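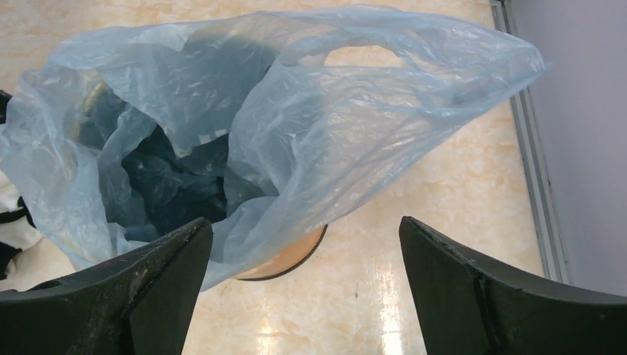
Pirkness Bedside Sound Conditioner

I've slept next to the Pirkness for almost 3 months now and I still look forward to switching it on! It's a small fan-based sound machine, so what you hear is real moving air (no recording, no loop, no little click every time the track starts over). Turn the outer ring and the tone slides from a low rumble up to a soft hiss.

Who it suits

Light sleepers, mostly. People with noisy neighbors, a snoring partner, or a street that never quiets down. Sobia Ghumman, who tests sleep gear with me here at Festgate, lives over a bakery that starts up at four in the morning, and she sleeps through until her alarm these days.
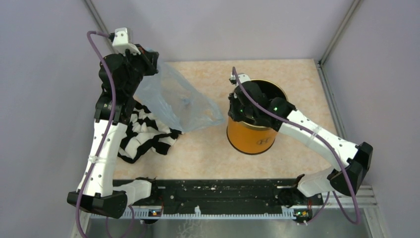 It has two fan speeds. The lower one is plenty for a bedroom with the door shut, and the higher one covers voices in the hall. I run mine on low across the room, a good distance from the pillow, and that's where I'd suggest you start too.

One thing I love is how little there is to learn. There's a switch, a ring and a cord, and the cord is nice and long!
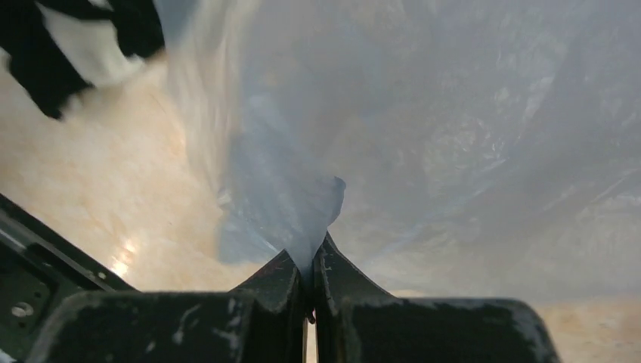 The older Orakzai model had a timer and this one doesn't, which a few readers have asked about. A plug-in lamp timer does the job fine. Nabila Hidayat uses one for her daughter's nap and says the sudden stop hasn't woken her once.

Cleaning is easy: unplug it, twist off the cap and wipe the blades with a dry cloth every month or so. Please don't use it in a steamy bathroom.
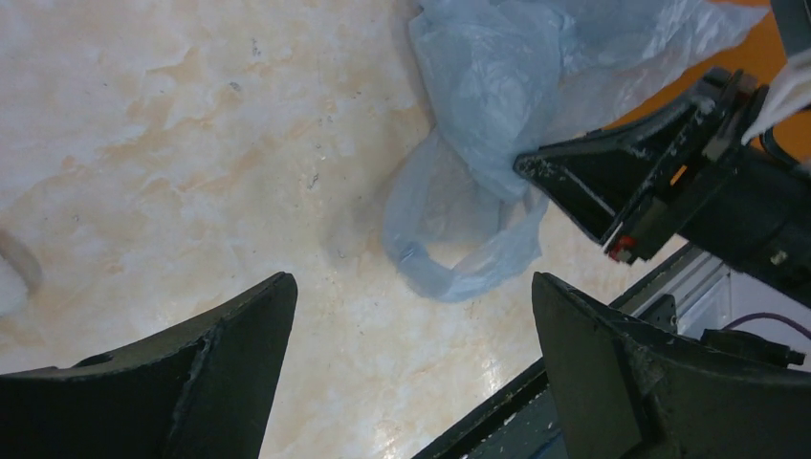 Details

Item number: 628
Fan speeds: 2
Weight: 42 ounces
Color: white or gray
Power: wall outlet only
In the box: sound conditioner, spare cap, printed guide
Ships from: Utgate warehouse, gray back in stock in September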